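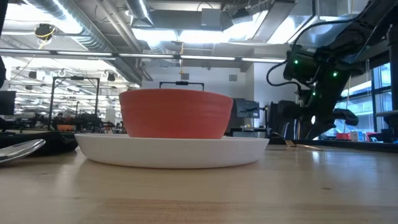

Last year's group asked why a florist would pass an order to a competitor at all, and whether the sender ends up paying twice for the privilege. Both points come up again in section 3.

Handout 4: Relay orders and direct dispatch

1. Terms

Sending shop: takes the customer's order and payment.
Filling shop: makes up and delivers the flowers.
Clearing house: passes the order between the two and settles the money. In this module it is always Sonberg.
Direct dispatch: flowers boxed at a central depot and sent by carrier, with no local shop involved.

2. Worked case

A customer in Prirport orders a bouquet for an address in Plavevik. The sending shop charges 30 pounds for the flowers. Delivery is charged separately and is left out here.

The sending shop keeps 20 per cent, or 6 pounds. Sonberg keeps 7 per cent, or 2.10 pounds. The filling shop receives 21.90 pounds and must cover stems, wrapping and labour from it.

Note that the percentages are taken on the full flower price. Students often take the second on the remainder – this gives the wrong figure.

3. Why shops accept relay work

A filling shop has rent and staff to pay whether or not orders arrive. Relay work uses stock that may otherwise be thrown away. The sending shop earns its share without handling a stem. The customer pays once, but the value of the flowers delivered is lower than the price paid. Complaints tend to arise from that gap.

4. Direct dispatch compared

The Crenshaw depot handled 700 boxes in February. Of these, 581 arrived on the first attempt, or 83 per cent. The other 119 were left with a neighbour, held by the carrier or returned. A held box loses vase life, and roses suffer more than carnations.

Same-day service is not possible from Crenshaw. Orders placed after 13.00 leave on the next working day.

5. For the seminar

Rework the case in section 2 with a clearing fee of 10 per cent. Bring your figures on one sheet, with the filling shop's share shown in pounds and pence.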